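Covis Tabletop Tidying Set: data card

Version notes last changed 6 Mar 2020. The next revision is planned for April.

What this is

A set of short recordings of small household objects being picked up, moved and put away on a tabletop. The objects are things most people have in a drawer or on a shelf: trays, boxes, lids, tubs, pencil holders, odd toys. The set was put together at the Nalavdale workroom and is kept in the Sundard folder tree.

What's in the folders

containers/ holds trays and boxes, both translucent and solid colours
rounds/ holds cylinders, jars and anything else that can roll
mixed/ holds sessions with one container and one round object on the table
notes/ holds plain text files, one per session

File names start with the folder name, then the session number, then the take. Takes that were stopped early have the letter x on the end. They are kept, but leave them out if you want finished takes only.

The table

All sessions use the same grey marble-patterned surface. The walls behind and to the sides are a pale lavender-grey colour. Pale objects can be hard to pick out against them, so check your contrast settings before labelling.

The objects

Containers are used empty unless the session note says otherwise. Light blue is the most common colour in containers/. A tray may be flat, on its side or standing upright, and the note gives the starting position under "start".

Rounds are laid on their sides or stood on end. Two-colour end faces are labelled by the upper colour first, as they sit on the table, e.g. orange/yellow. Marks and screws on an object are not labelled separately.

Labels

Each take has 6 label fields: object, colour, start, end, contact, comment. Contact is "yes", "no" or "unsure". Use "unsure" freely. Two people label each take and differences go in the comment field.

Known problems

Translucent walls make edges hard to place, and outlines on those takes are looser than on the rest.
The Alemayehu sheet lists colours under older names. "Sky" there is "light blue" here.
Up to 6 session notes in mixed/ have no "end" entry. Treat the field as blank.

Use

Free for teaching and research. Please keep this file with any copy you pass on.
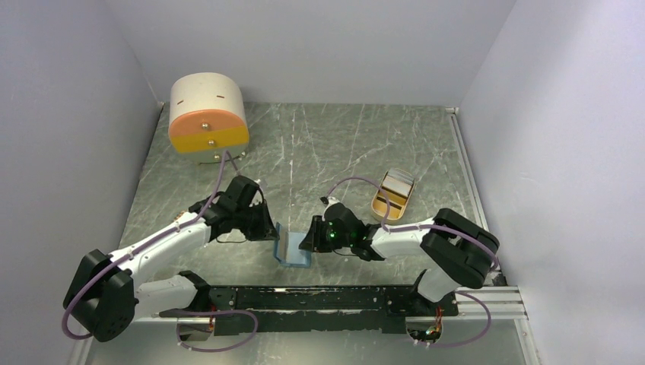

Could the older colour names go in a column of their own? I've been matching the Alemayehu sheet to the new labels by hand, and "sky" was easy enough, but I can't tell whether "sand" is meant to be cream or yellow. I'd also like the blank "end" fields listed by session number so I can skip them when I sort.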